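Speaker Notes: Scheduling Two Arms Over One Tray
Prindotitz Controls and Planning Group
Thursday, August 28, 2025
Nallville session, main hall

Opening. Thank the hosts and state the scope. The talk covers the planning and arbitration layer of Lam, our control software for two-arm kitting cells. Gripper design and bin supply are outside the scope and will be addressed by the Skultirmont team in the next slot.

Slide 1, the problem. A two-arm cell is usually sold as twice the throughput of a one-arm cell. Our logs from the first release did not support that claim. The arms spent long periods waiting on each other, and most of the waiting took place over the shared tray. The planner at that time treated the whole tray as a single locked region. Whichever arm asked first held the lock until its wrist had cleared the rim. Pause here and let the timeline chart stay on screen.

Slide 2, what changed. Lam now divides the workspace into private zones and one shared zone. A private zone belongs to one arm and needs no lock. The shared zone is reserved by swept volume — the space the arm and its cables will pass through during the next motion segment — and the reservation is released segment by segment. Mention that the reservation horizon is 2 seconds. A longer horizon was tested and brought the waiting back.

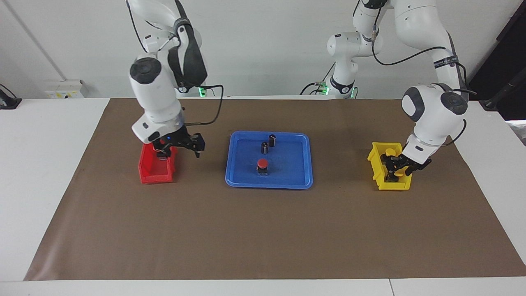

Slide 3, zone assignment. The assignment is computed once per job, before any motion is allowed, from the bin positions and the reach of each arm. In this layout each arm has a gripper at its own bin, one red and one yellow, and the blue tray between them is the only region both must enter. The two bin zones are therefore private, and the arms may work in them at the same time without consulting the arbiter. Point out the cable loop near the wrist at the red bin. The collision model carries a padded envelope for it, and an earlier model that left out the cable produced plans we could not accept.

Slide 4, perception. Part poses are estimated per zone and stamped with the time of capture. The planner rejects any pose older than the last motion through that zone. Glossy dark parts remain the weak point, as highlights shift the estimated center. When confidence is low, Lam requests a second view before it commits to a grasp. It does not widen the grasp tolerance.

Slide 5, results. The test set was 3,000 recorded jobs, replayed in simulation against both planners. Of these, about 2,000 included at least one conflict over the tray. State clearly that these are replay results. Hardware trials at Nallville continue through October, and no throughput figure should be quoted from this talk until they close.

Slide 6, tooling. Show the replay viewer for no more than 5 minutes. Open one conflict, step through the reservations and show the release events. If the viewer fails to load, go to the backup slide and continue.

Questions. Expect to be asked about a third arm. The arbiter accepts any number of arms, but the zone assignment step has been checked only for two. Requests for the log format should be sent to the Prindotitz tooling desk.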